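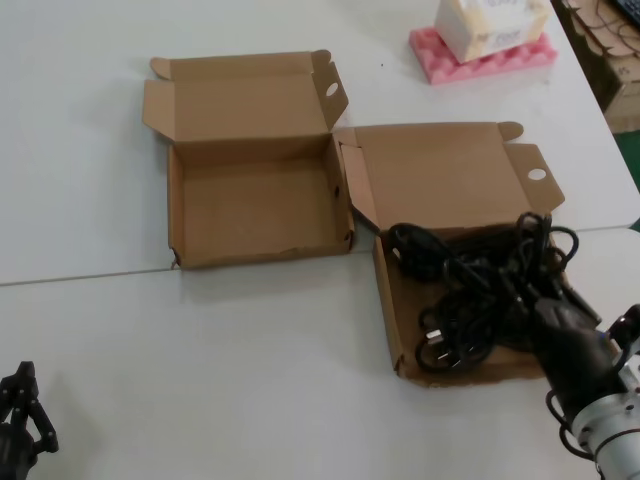

How to Book a Small Hotel Directly (and Get a Better Room for It)

Last updated: October

I stay in little hotels a lot, the kind with one person at the desk and a breakfast room that closes at ten, and I've gotten pretty stubborn about booking them directly. It takes me maybe one extra phone call. On my last trip to Mollinitz it got me a corner room at the Fikside for $125 a night, with parking thrown in, when the booking site wanted the same money for a room over the delivery alley.

So, my routine.

Step 1: Use the booking sites to look, then stop

Go ahead and search wherever you like. I use Jolturell because the map is easy to read (and you can filter out places with no elevator, bless them). Write down the hotel name, the room type, the total with taxes, and the cancellation deadline. You want the total! The nightly price in big letters is never what lands on your card.

Step 2: Find the hotel's own phone number

Careful with this one. Type the hotel name into a search engine and the first few results can be ads for call centers that sound exactly like the front desk. Go to the hotel's own website and scroll to the bottom. If the person who answers asks which city you're calling about, hang up.

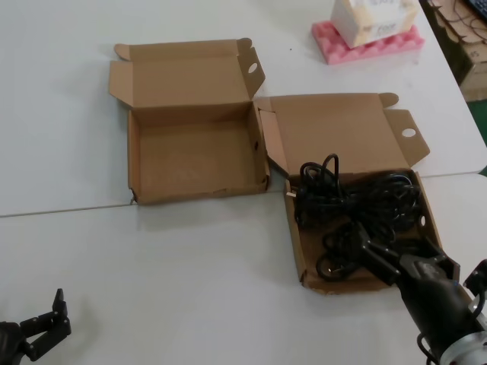

Step 3: Call in the middle of the afternoon

I aim for 2 p.m. Checkout is done, check-in hasn't really started, and whoever picks up usually has a minute to talk. Call at six and you'll be on hold behind a lobby full of suitcases.

Step 4: Ask, nicely, in this order

- Do you have a standard double for my dates, and what's the total with tax?
- I saw it online for this much - can you match that or add breakfast?
- Which rooms are quietest?
- What's the last day I can cancel for free?

That third question is my favorite. Desk staff know precisely which rooms get the ice machine and which get the morning sun, and they'll tell you if you ask. At the Nowicki they steered me to 207, at the back over the garden, and I've asked for it every time since.

If they can't match the price, ask about a later checkout. Sometimes they say no to everything, and then I just book whichever is cheaper and move on with my day.

Step 5: Get it in writing 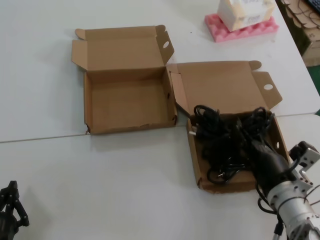 Have them email you a confirmation before you hang up, and read it while they're still on the line. Check the dates, the bed type, the total, and the cancellation rule. I once had a lovely chat with a desk clerk and ended up booked for the wrong month, which was my own fault for not looking.

Step 6: Email again a few days before

Two lines is plenty. Give your arrival time, repeat the room request, done. If you'll be in after the desk closes, ask how you get your key.

Comments

twobagsmax: The call center thing got me last spring. Paid a "service fee" and everything. Wish I'd read this first.

porchlight: Does this work at the big chains? I tried and they just read me the website.

Reply from the author: Much less, in my experience. They can still note a quiet room for you though, so I'd ask anyway.

gravelroad: Room 207 is going to be booked solid now, thanks a lot :)

Contact | Copyright, all rights reserved | Back to top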